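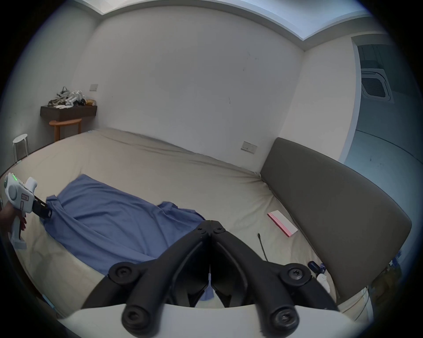

My T-shirts always end up longer on one side, and wider, and sadder, and I'd love to know whether that's the washing or the folding or just me. That was a note from a reader of my page on sweater care, and I was so happy to get it, because shirts that lose their shape are one of my favorite laundry subjects (yes, I have several).

Reading time: 4 minutes
Print this page | E-mail this page

My answer was that it's mostly the drying, a little bit the washing, and hardly ever the folding. A cotton T-shirt is a knit, so it's made of tiny loops, and loops move! They shrink in heat and stretch under weight. Once you start thinking of a T-shirt as a very fine sweater, you treat it differently, and it will stay good for years.

Before the wash

Turn every shirt inside out. The outside is the side people see, so let the inside take the rubbing. Close any zippers that are going in the same load, and move jeans and towels to a load of their own. Heavy things drag knits around the drum, and a wet towel is a very heavy thing.

Check the neck and the underarms while you're at it. If there's a stain, dab on a little liquid detergent and leave it while you sort the rest. I go and make tea.

Washing

Cold water, gentle cycle, medium spin. Fill the drum loosely enough that you can get your whole arm in on top of the clothes. I use half the detergent I used to use, and my dark shirts lost that stiff, dusty look after 2 or 3 washes. Skip the fabric softener on anything with stretch in it.

Get the shirts out as soon as the machine stops. I set the timer on my phone and I still miss it, and then I run a quick rinse and spin and start over.

Getting the shape back while it's damp

I love this part, and it takes less time than reading about it. Hold the shirt by the shoulders and give it one good snap, away from your body. Then turn it upside down, hold it by the hem, and snap it again.

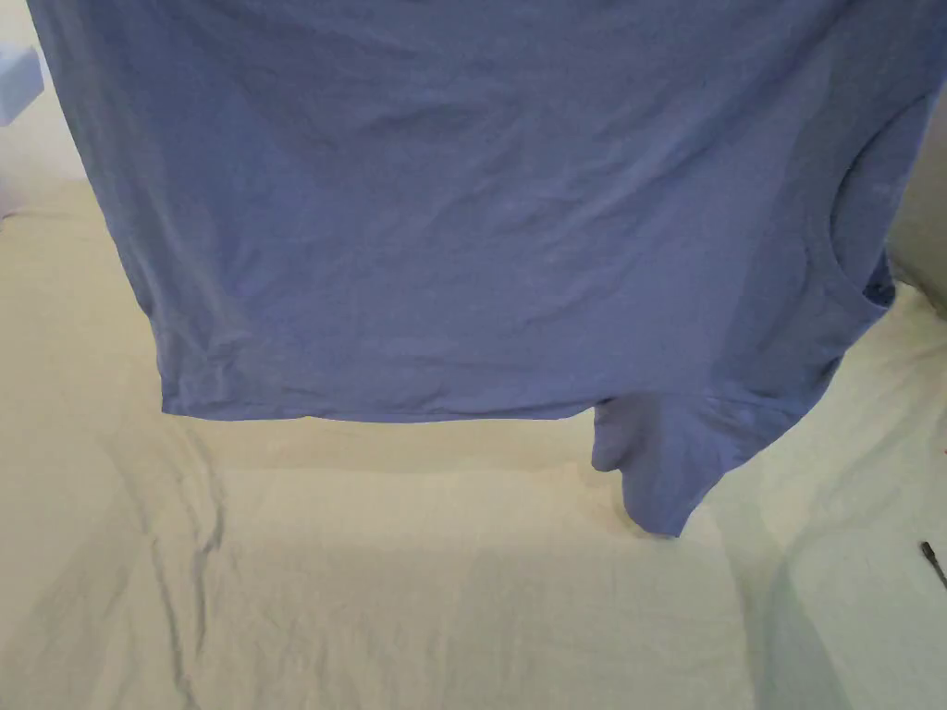

Next, look at the side seams. On a lot of inexpensive shirts they want to creep around toward the front, and damp is the time to talk them back. Lay the shirt on a towel, put one hand at the armhole and the other at the hem, and pull gently along the seam. Do the other side. Then smooth from the middle out with flat palms, nudge the neckband into a nice round curve, and run your fingers along the hem so it doesn't roll.

If a shirt has shrunk in length, pull it a little longer, working across from left to right in small tugs. You can win back more than you'd think! Please don't yank at one spot, or you'll get a point in the hem that stays there until the next wash.

Drying

Flat is best. I have a Rallis mesh rack that sits over the bathtub and I adore it, but a towel on a bed or table does fine if you flip the shirt once. If you have to use a line, fold the shirt over it at the underarms and put the pins there. Wet shirts on thin hangers grow those little shoulder bumps.

Tumble drying is okay on low, and take the shirts out slightly damp to finish flat.

Putting them away

Fold the sides in, fold the sleeves back, then bring the hem up to the collar and fold once more. Stand them up in the drawer, with enough room to pull one out without wrecking its neighbors. Hang the ones you really can't stand to see creased, but only once they're fully dry.

Comments

pegbasket
The upside-down snap!! I've only ever done it from the shoulders. Tried it on 4 shirts this morning and the hems are so much flatter.

Kitchen_Sink_Lou
Does this work on cotton and linen blends? Mine go like cardboard.

Author reply
It does, and with linen I'd smooth it even wetter. Scrunch it in your hands a bit once it's dry and it'll soften right up.

marlow_t
My dryer's low setting is still pretty hot, so I hang everything from an Ernska rail with wide wooden hangers. No bumps so far, even on the heavy ones.

pegbasket
Back to say that the seams thing works too, but my oldest shirt has twisted so far around I think it's a pajama top now.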